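April 2021
Notebook, handset teardown and radio bench. Dirk Fuchs.

Carrying on with the Flarden mid-range phone, second board revision. The question is still why standby drain is higher than on the first revision with the same cell and the same firmware branch.

Setup as before: battery tab lifted, supply at nominal cell voltage, sense resistor on the high side, logger on the long interval. Wi-Fi off, Bluetooth off, SIM in, screen off. Let it settle before each run. The first trace of the morning was thrown out – I had left the USB cable in and the charger IC never went to sleep.

Results so far:
First revision board, idle floor 4 mA. Flat, with paging peaks where they should be.
Second revision board, idle floor 12 mA. Same paging peaks, sitting on a raised floor.
Second revision with the modem held in reset, 8 mA. So the modem accounts for part of the difference and something else for the rest.

Went over the schematic against the parts list. The revision swapped the load switch on the display rail for the Soltard part, presumably on price. Its enable pin is active high like the old one, but there is no pull-down on the board and the datasheet does not promise one inside. With the panel asleep the GPIO goes to high impedance. The pin could be floating anywhere. Have not probed it yet; the pad is under the shield can and I want the traces finished before any heat goes near this unit.

The modem share is a separate matter. Suspect the Gautam firmware build is holding a wake lock after the network registration retry. The log shows the retry timer being armed and I can't find where it is cleared.

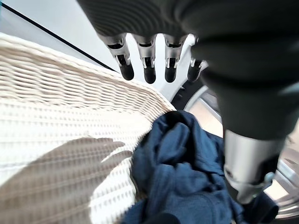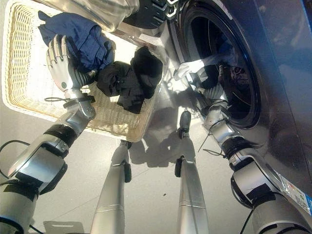
Clolleck wrote back after reading the traces and does not agree about the load switch. Their view is that a floating enable would drift with temperature and with a finger near the board, and the floor on the second revision is too steady for that. They would look at the touch controller first: it moved to an always-on rail in the same revision, and if its sleep command is sent before the rail is stable it stays in scan mode. They also asked for a run with the panel flex unplugged.

Fair point on the steadiness. Did the run with the flex unplugged: no change in the floor. The touch controller sits on the main board on this model, so that doesn't clear it.

To do:
Scope the touch controller reset and I2C lines through a suspend cycle.
Shield can off, probe the enable pin, then tack 100k to ground and repeat.
Rerun with the older modem build, everything else unchanged.
Order 21 of the small spring contacts; the fixture is down to its last good ones.
Relabel the second supply. Its current readout is off at the low end and should not be used for idle figures.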